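The Tray Will Not Save You

Every January the organizing trade finds one humble object and promotes it far above its station. We have had the label maker and the over-door rack. Now it's the tray.

The pitch, as Brollmont puts it in its catalog, is that loose things on a counter are clutter and the same things on a tray are a "station." Sterken sells a plain white one on the same theory. Trokholm offers a course of 10 lessons on where to put yours, with 300 before-and-after photos.

I tried it for a month with the stuff that collects near my sink. Bottles went on the tray. So did sponges, keys, a dead battery and a coupon. By the second week I had a full tray and a counter that was filling up again next to it. Wiping down now meant moving the tray first, then wiping under it, then wiping the tray.

Fans say I needed rules. Ofori, a storage shop with 3,000 square feet of floor, hands out a card that says one tray, one purpose. Fine, but a bottle and something to scrub with serve the same purpose, and they still drift apart.
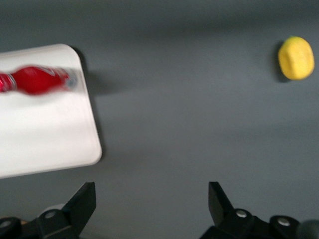
Red bottle on the tray, yellow sponge-like piece off it.

I've kept mine. It catches drips, and a small one costs less than lunch. I just wouldn't pay for the lessons, and I'd throw out the battery before giving it a station.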